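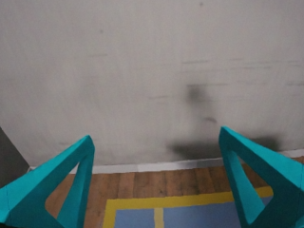

Flunby Street Food Notes – data card

Version 2. Last touched Mar 25, 2018. Maintained by Lotte De Bruijn, mostly evenings.

What it is

Notes on street food stalls in Kellmont, typed up from paper notebooks. 62 stalls. One row per visit, one text file per stall. Mostly fried things, noodle soups, flatbreads, grilled fish down by the harbor. Some sweets. No sit-down restaurants, even the good ones. If it has a coat rack it's out.

Started as Nele Jansen's eating notebooks. She wrote down what she ordered, what it cost, how long the line was and what she thought of it. Jasper Desmet typed up the first batch, I did the rest. Handwriting gets bad near the end of every notebook (grease, also hunger).

What's in the folder

stalls.csv – one row per stall. id, name, street or market, main dish, cash only y/n
visits.csv – one row per visit. stall id, dish, price, wait in minutes, heat, rating, who
notes/ – the long notes, plain text, file name is the stall id
recipes/ – 9 recipes that cooks told us we could write down. Please read the part on recipes before you use these
spellings.txt – dish names we merged, left side is what the notebook said

Everything is UTF-8, commas between fields, quotes around anything with a comma in it. Dish names have accents and a couple of other scripts. Excel will mangle them if you double click. Import it properly.

Columns that need explaining

price – local money, what was paid, tip not included. Blank means the stall wouldn't take money, which happens more than you'd think once they know Nele.

wait – from joining the line to food in hand. Longest one is 90 minutes, the pork neck place at the Marine end of the harbor. Not a typo, please stop reporting it. Worth it by the way, get the extra crackling and the sour mango on the side.

heat – 0 to 5. Nele's scale. Her 3 is most people's 5. Jasper's visits were rated on Jasper's scale, which is gentler, so filter on the who column if you care about this. We did not try to convert.

rating – 1 to 5, half points allowed. Nothing got a 1. If it was that bad she just didn't write it up, so the ratings lean high. Keep that in mind before making a chart.

who – NJ, JD or LDB. Sanne Hoekstra came on a lot of trips but her opinions are in the notes only, no rows.

Dish names

Messy. The same fried noodle dish had four spellings in one notebook. Merged the obvious ones. Did not merge things that only sound alike – the two kinds of fish cake are really different, one is pounded and springy, the other is chopped and has green beans and lime leaf in it. When in doubt left it alone.

"Jansen special" is not on any menu. It's rice, basil chicken, two eggs, extra chili vinegar. A stall on the night market started calling it that and it stuck. Counted as its own dish.

Recipes

Written down while standing at the stall, so the amounts are things like "a ladle" and "until it smells right". I tested most of them at home on a regular gas burner. Where the home verson needed a change it says HOME at the start of the line. Usually it's smaller batches and a hotter pan. The crab omelet needs more oil than you will want to use. Use it anyway.

Not tested: the coconut pancakes. Don't own the pan.

The cooks gave these for home use. Don't sell them, don't put them in a paid app, and keep the stall name with the recipe if you repost it. The rest of the data you can use how you like, just say where you got it.

Known problems

– Night market stalls move. Location is where it was on the first visit.
– A few stalls share a name. Go by the id, always.
– Rainy season is thin. Half the harbor closes and Nele doesn't own a decent raincoat.
– Prices aren't adjusted for anything.
– Portion size was never written down. Should of been. Too late now.
– Vegetarian column got dropped. Fish sauce and shrimp paste were in too much stuff that was marked as fine and I don't want anyone relying on it. Same for allergies, there is no allergy info here, ask the cook.

Changes

Version 2 – added recipes folder, fixed the wait times that had been typed as prices (thanks Lieven Van Damme, who noticed a very expensive bowl of soup), merged spellings, dropped the vegetarian column.

Version 1 – first upload, stalls and visits only.

Next

More notebooks coming in June if Nele hands them over. Want to add breakfast stalls, the rice porridge ones especially, since they're gone before most people are up. Corrections welcome, send the stall id and the line you think is wrong. If you're just writing to say your favorite satay place is missing, send that too – but tell me what to order.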